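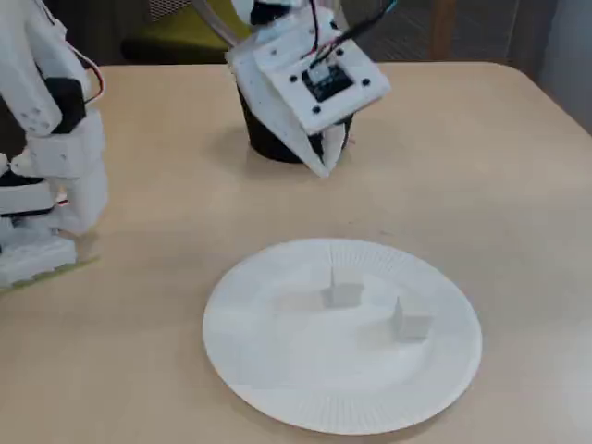 The black cup, upright on the light tabletop

Subject: Re: [small-tables] plates and cups instead of organizers

I read Wenche's message twice and I'm still not buying it. Quoting the part I have trouble with:

> From: Wenche Magnusson
>
> I've given up on divided trays. The Fundale one cost me
> 30 dollars and slid all over the place. A white plate and
> a black cup do the same job and you already own them.
> Anything small you're working with goes on the plate,
> anything you're done with goes in the cup. The white
> background makes every piece easy to find, and the table
> stays clear. I can't see why anybody would go back.
> Try it for a week and tell me I'm wrong.
>
> Wenche

OK, I'll bite. I'll give you the cup. It's plain, it has a flat base, and a dark thing on a pale table is hard to lose. My complaint with any cup is that you can't see what's in it without leaning over, and if the piece you want is at the bottom, you end up tipping everything out. Then your clear table isn't clear.

The plate is where I really disagree.

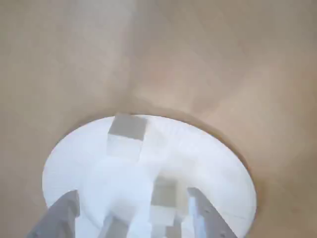

Block on the white plate, gray side up

Look at the top of that block, then look at the front of it. The gray side is easy to pick out. The pale side nearly melts into the plate. Under a bright light, a white plate helps you with dark pieces and works against you with light ones, and Wenche's message says "every piece." Half of what I sort is white or clear. Has anyone on the list tried this with clear beads? I'd like to hear from that person.

Nermina Kelmendi wrote last April that she'd switched to a brown cloth for this very reason, and I don't remember anyone arguing with her then.

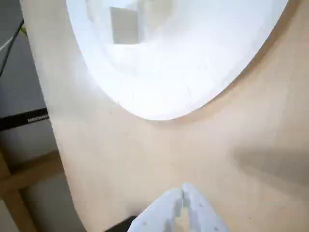 Posted by Orest Polishchuk
Wed 19 February

Second problem is glare. The white is so bright there that all you get is a little gray shading along the left rim. The tan tabletop is much kinder on the eyes, and there's a tiny dark speck toward the lower right that shows up just fine with no plate under it. So why am I adding a plate? A bare matte table with a decent edge would do me.

I know the answer will be "turn the lamp down." Sure. Then it's a plate, a cup and a lamp adjustment, and the Stindik tray is starting to look simple again.

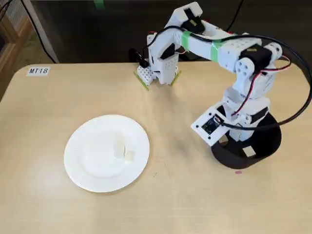

Round paper plate on the left side of the table, MT18 label near the corner

Fair is fair, the raised rim on a paper plate is worth something. A piece that gets bumped has a lip to stop against, and you can pick up the whole plate and move it. But the small block sitting on it is pale and see-through looking, and next to it is a flat beige square. Pale on white, again. From across a table I'd go by the shadow before I'd spot the block.

Lyle, you said you had a stack of colored plates left over. Would you try a dark blue one with light pieces and report back? If that works, I'll take back about half of this.

I'm keeping my tray until then.

Orest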